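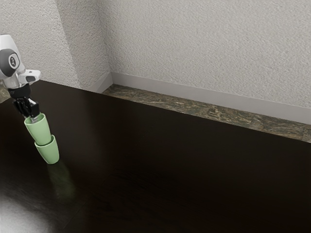
图4 仿真画面：机械臂的黑色两指夹爪朝下伸向浅绿色杯子

4 值班交接记录的写法与读法

4.1 从一份没写完的交接说起

前面几节主要谈告警怎样产生、怎样汇总，到了这一节，我们想把步子放慢一些，谈谈告警落到人手里以后的事情。在一家规模不算小的企业里，应用的运行从来都要靠一班又一班的人接着看下去，早班的人把没有看完的东西交给晚班，晚班再交回来，中间隔着吃饭、通勤和睡觉。系统里的状态可以一直保存，人脑子里的状态却保存不了，能留下来的只有那份交接记录。我们最初并没有打算研究它，起因是在Provilholm做前期访谈的时候，好几位工程师都提到同一类烦恼：接班以后的头一个小时，时间往往花在弄明白“上一班到底看到哪里了”这件事上，真正的处理反而要往后排。

其中印象最深的一次访谈，对象是在结算平台组值了多年班的Fredy Sotelo。他翻出自己保存的一份旧交接给我们看，正文只有一句话：“Usuga那边又慢了，和上次一样，先不动。”写的人显然很清楚“上次”是哪一次，也很清楚“先不动”的意思是暂时不重启，还是连阈值也不要调。可是接班的人那天恰好刚从别的组轮换过来，他既没有经历过上次，也不知道该向谁去问，只好从头把队列深度、连接池和下游回执挨个查了一遍，查到后半夜才明白过来，原来有一个批处理任务本来就会在这个时段占住连接，等它跑完自然就会恢复。Sotelo讲到这里自己也笑了，说那句话其实就是他写的，当时觉得已经写得够清楚了。

我们把这一类现象叫作“语境缺口”：记录本身并没有错误，读的人却缺少把它还原成完整意思所需要的背景。语境缺口与信息缺失有些相似，但两者需要的补救办法很不一样。信息缺失可以靠增加必填字段来解决，语境缺口却常常在字段填满以后依然存在，有时候字段越多，写的人越急着把格子填完，缺口反倒变得更深。这一点在后文的材料里还会反复出现，读者不妨先留个印象。

4.2 研究地点与材料

研究是在Provilholm的两个值班组里进行的。一个组负责结算平台，平台的核心是一套叫Usuga的旧消息中间件，它比组里大多数成员的工龄都要长，文档散落在几处共享目录里，有些页面的作者早已离开公司。另一个组在Nurnham办公区，负责面向门店的订单服务，组里的年轻人多一些，服务拆得也细，各个服务的归属写得比较明白，只是拆得太细之后，一次普通的下单会经过许多人的地盘，出了问题要把大家请到同一个频道里，也并不轻松。

这两个组在业务上有直接的往来。订单服务把支付完成的消息投进Usuga，结算平台从里面取走，按规则入账，再把回执送回去。任何一侧变慢，另一侧都会收到告警，而两侧用的看板、日志平台和交接模板各是各的。公司在前一年推行过一个统一的交接工具，名字叫Toltton，原本希望两个组都搬过去，后来结算平台组搬了，订单服务组只搬了一部分，剩下的交接仍旧写在聊天频道的置顶消息里。这样的局面对管理者来说也许有些头疼，对我们来说倒是提供了一个难得的机会，可以在同一家公司、同一条业务链路上看到两种不同的写法。

我们收集到的交接记录共300份，全部来自正常轮值，没有包括演练和培训时写的内容。收集之前，我们向两个组说明了用途，并且请他们自己先过一遍，把涉及客户的字段遮掉。有几位成员在这个过程里顺手想修改措辞，我们请他们尽量保留原样，哪怕有错别字、有半截的句子，也请留着，因为这些粗糙的地方对本研究来说正是要看的东西。除了文字材料，我们还旁听了一部分口头交接，并在征得同意之后做了笔记。口头交接没有录音，这是结算平台组提出的条件，我们觉得很合理，在后面的分析中，凡是引用口头内容的地方，依据都只是笔记，措辞可能与原话略有出入。

访谈安排在旁听之后，每次以60分钟为限。定下这个时间，主要是考虑到值班的人本来就累，再拖长了大家都不好受。不过实际谈下来，许多人意犹未尽，关了笔记本还在走廊里继续讲，走廊里讲的内容我们没有用作分析材料，只是在理解上确实受益良多，在这里也向各位受访者道一声谢。

4.3 编码的办法

对记录的编码分为2轮。第一轮比较朴素，由两位作者各自通读全部材料，凡是遇到读不懂、需要另查资料才能读懂的句子，就做一个标记，并写下自己是被什么绊住的。两位作者都有运维背景，但都没有在Provilholm工作过，因此对当地的说法和习惯所知有限，这样的身份在别的研究里或许是个缺点，用来体会“刚轮换过来的接班人”的处境，倒是正合适。

第二轮则请两个组里各出一位成员，对照第一轮的标记逐条讨论：这句话在组里人看来清不清楚？如果清楚，靠的是什么？如果组里人也不清楚，当时是怎么处理的？讨论的气氛比我们预想的要轻松。有一条记录写着“回执晚到，按老规矩”，结算平台组的成员脱口就说这当然清楚，老规矩就是等下一个批次再补；订单服务组的成员却说，他们那边的老规矩是马上手工重发。两个人都愣了一下，然后一起去翻了过去的工单，发现确实出现过一边在等、一边在重发的情况，好在入账环节有去重，没有造成差错。类似的对话后来又发生过几次，每一次都让我们觉得，语境缺口最深的地方往往就在大家都以为没有缺口的词上面。

经过两轮讨论，我们把缺口归成4类，分别是指代缺口、判断缺口、边界缺口和时效缺口。这样的划分自然说不上严密，同一句话落进几类里的情形也很常见，遇到这种情形，我们按照讨论时成员认为影响最大的那一类来记，其余的写进备注。

4.4 四类缺口

指代缺口最容易理解。“上次那个”“老问题”“还是那台机器”，都属于这一类。写的人心里有一个明确的对象，落到纸面上却只剩下一个代词。补救也最容易，把工单号或者告警名称带上就行。结算平台组搬到Toltton以后，界面上有一个关联工单的按钮，照理说指代缺口应当明显减少，从材料来看也确实如此，只是出现了一个小小的副作用：有些记录除了一个工单链接以外什么都没有，接班的人点进去，要在长长的评论串里自己寻找最新的进展。Sotelo对此有一句很实在的评价，他说链接能告诉他去哪里看，却没有告诉他看到什么程度就可以停下来。

判断缺口要麻烦一些。值班的人在处理告警时会做许多小的判断，比如这条曲线抬头了，但看形状像是流量正常的起伏；又比如那个错误码虽然扎眼，但历来不影响入账。这些判断大多只在脑子里停留片刻，随后就变成了“已确认，无影响”这样的结论。结论是写下来了，得出结论的依据却没有。等到接班的人看到同样的曲线再抬一点，他就无从知道现在的情形还在不在原来判断的范围之内。我们旁听过一次口头交接，交班的人讲完结论之后，接班的人很自然地追问了一句：“那涨到多少你会开始紧张？”交班的人想了想，给出了一个具体的说法，还补充了为什么在批处理时段可以再放宽一点。这样的一问一答，在书面记录里几乎找不到对应的东西，而它恰恰是接班的人最想知道的。

边界缺口发生在组与组之间。Usuga夹在订单服务和结算平台的中间，按照组织上的划分归结算平台组维护，可是投递这一侧的客户端配置由订单服务组掌握。交接记录里常常出现“已通知对方”的字样，通知了谁、对方认不认领、认领的是整个问题还是其中的一截，则要靠猜。有一个值得多说几句的例子：五月里某次消息积压，订单服务组的记录写着“结算在查”，结算平台组同一时段的记录写着“等订单侧确认客户端重试”。两份记录单独看都很正常，放到一起才会发现双方都在等待。我们无意责怪任何一方，说到底，写交接的时候，人总是面向自己组里的下一班来写的，隔壁组会不会看到、看到以后怎么理解，并不在写作时的考虑之内。

时效缺口是我们一开始没有想到的。有些提醒写下来时完全正确，例如“本周不要动路由表”“新版本观察中，告警先静音”，后来条件变了，提醒却还在原处，一班一班地被复制下去。订单服务组的置顶消息里就有一条静音说明，接班的人都会看到，也都照着做，问起来却没有人说得出当初观察的是哪个版本。复制本身是一种善意，谁都不愿意在自己手里把前人的提醒弄丢，删掉一条提醒需要的把握，要比保留一条提醒需要的把握大得多。久而久之，还有效的提醒被埋在已经失效的提醒里面，读的人渐渐养成了一目十行的习惯。

4.5 一种轻量的改写

在与两个组反复商量之后，我们试着提出了一种改写办法。最初的草案其实相当隆重，有专门的模板，还有打分，结果在讨论会上被温和而坚定地否决了，理由是凌晨时分没有人愿意面对那么多格子。现在的办法只对每一条仍在进行中的事项提出一点小小的要求，就是在原有的写法之后，加上一句以“如果”开头的话。

例如原来写“Usuga队列偏高，已确认，无影响”，现在在后面接上“如果批处理结束后队列还没有回落，就联系结算平台组当班的人，并查看消费端的连接池”。这样一句话，既交代了判断所依赖的条件，也顺带说明了该找谁，条件过去以后，提醒是否还有意义也比较容易看出来。写的人不需要在四类缺口之间来回分辨，按照平时说话的语气写就可以了。对于确实想不出“如果”的事项，我们建议写成“如果到下一班仍无变化，可以删除”，给后来的人一份可以放心删掉它的许可。

我们知道，这种办法算不得什么新鲜的发明，做过护理、调度或者航运工作的读者，大概会觉得似曾相识。我们看重的是它足够轻，能够放进Toltton，也能够放进聊天频道的置顶消息里，两个组都不必为了它更换工具。结算平台组是在Toltton的自由文本栏里写的，有成员顺手给自己做了个输入法短语；订单服务组则约定把这句话单独放一行，方便在手机上看。这些细节都是他们自己商量出来的，我们只是在一旁记录，没有加以干涉。

试行期间，口头交接也跟着起了一些变化。有几位接班的人养成了先读“如果”的习惯，读完再问其他问题，问题也问得比较具体。Sotelo则提到，写这一句的时候，他偶尔会发现自己并不清楚答案，于是只好趁着还没有下班再去看一眼数据。他觉得这多少有点费事，不过也愿意继续写下去。也有成员持保留意见，认为遇到完全陌生的故障时，硬要写出一个条件，容易让接班的人误以为情况已经弄清楚了。这个担心是有道理的，我们后来在说明里加了一句，允许直接写“目前还不知道看什么”，并且请大家不要为此觉得难为情。

4.6 解读时需要留意的地方

上面的材料全部来自同一家公司，两个组又共享一条业务链路，彼此之间本来就有不少人情上的往来，遇到实在看不懂的记录，打个电话也就问清楚了。在分布得更散、时差更大的团队里，语境缺口造成的麻烦可能是另一副样子，我们不敢贸然推断。另外，参加第二轮讨论的成员都是自愿报名的，他们对交接这件事本来就比较上心，看法未必能够代表组里的所有人，尤其是那些觉得交接“随便写写就好”的同事，我们没能同他们好好聊过，这是一个遗憾。

还有一点与工具有关。Toltton会保留每次修改的历史，聊天频道的置顶消息则不会，因此对于时效缺口，我们在结算平台组一侧能够追到某条提醒最初出现的位置，在订单服务组一侧只能依靠当事人的回忆。两侧材料的粗细并不相同，阅读4.4节中的例子时，请把这个差别也考虑进去。至于改写办法对处理时长的影响，我们没有在本节里给出比较，试行期间订单服务组恰好调整过一次告警分级，前后的数据放在一起并不公平。等到分级稳定下来，并且两个组都还愿意让我们继续旁听的话，我们希望能先从Usuga的积压类告警入手，把这部分补上。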